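### 3.2 Session Logs and Player Choices

We drew on play logs from Dididetti, a small-studio platform game with 19 levels and no fixed order after the first. The logs were supplied by Harwood under the terms set out in Section 2. After we removed sessions shorter than five minutes, 3847 sessions remained, played by 400 people.

Each level has a main route and at least one side route. Side routes hold coins and costumes but are never needed to finish the game. We coded a side route as "taken" when the player crossed its entry gate and stayed past it for ten seconds or more. Ha (2032 version of the coding sheet) used a shorter limit, which also picked up players who had fallen in by mistake.
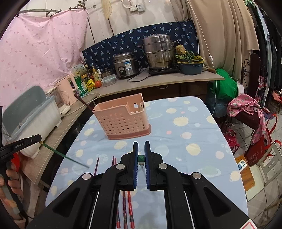
**Figure 4.** Chopsticks and a pink holder on a polka-dot tablecloth.

Players who took a side route in the first level were more likely to take one in every later level. The link was weaker in Prurkgate, the one level with a timer on screen. Many players there turned back at the gate, and those who went in tended to leave before reaching the costume.

Radebe, the level with the longest side route, gave the most uneven results. Some players spent most of their session on it and others never found the gate. Mal-soon Ha coded this level a second time without seeing the first set of codes, and the two sets differed only in sessions where the player paused at the entry. We kept the first set. Deaths on side routes are left out of the counts in this section and are treated in Section 3.3 with the checkpoint data.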